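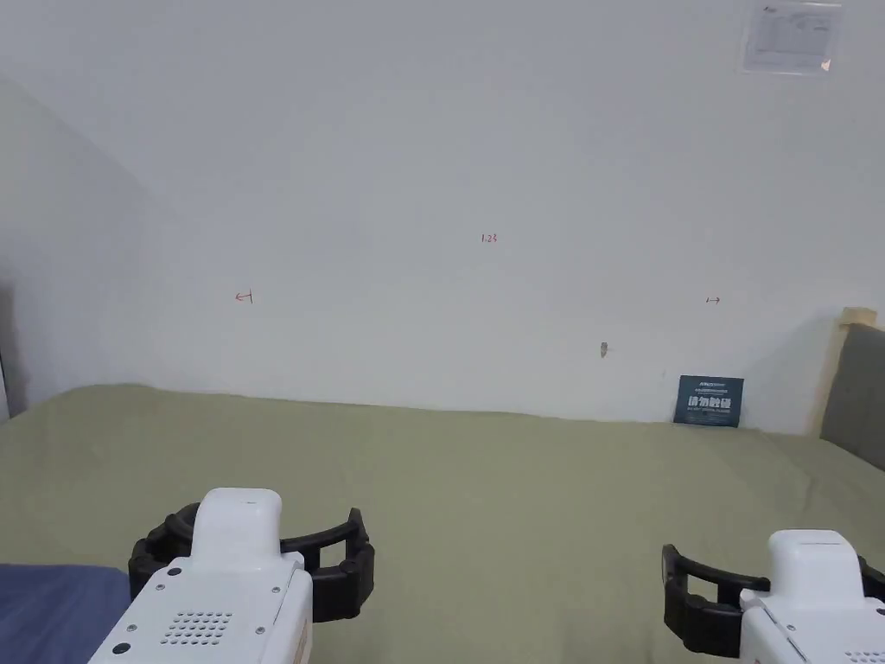

Why do so many builders of printed hobby robots stop before the legs are finished? Most of them stop at the point where the printed joints have to be fitted to bought servos, and the written instructions get thin at exactly that point.

Figure 2. Two hand-held grippers above a bed with an olive-green sheet.

4.2 Where the build logs go quiet

We came to this question by reading, and it was slow and rather pleasant reading. The Plaltura forum keeps its build logs open to anyone, and we went through all 1,012 posts filed under the Rurnau walker, a small four-legged robot whose printable files have been shared freely from the start. Builders there write generously. They tell each other about warped hip plates, about a roll of filament that turned brittle in a damp garage, about the evening the first knee bent the right way. We tried to keep that tone in mind while coding the posts, as a cheerful log can hide a good deal of trouble.

Of the logs we could follow from the first print, 19 broke off before the robot stood up. In 14 of these the last post dealt with the servo mount, usually with the horn screw or the fit of the spline. The other five ended for reasons we could not sort out from the text — a few seemed to be waiting for parts, and one simply stopped after a long and happy account of sanding.

The Bilyk guide, which most beginners on the forum are pointed to, gives the servo mount 2 short paragraphs and no tolerances at all. Longer advice does exist, but it sits in replies to other people's logs, and a newcomer has to know it is there before looking for it. Several builders copied such replies into their own first posts so that they would not lose them again.

We do not claim that better instructions would have saved every one of these robots. The Flolten arm, discussed in the next section, has a much fuller manual, and its builders get stuck too, only later and over the wiring.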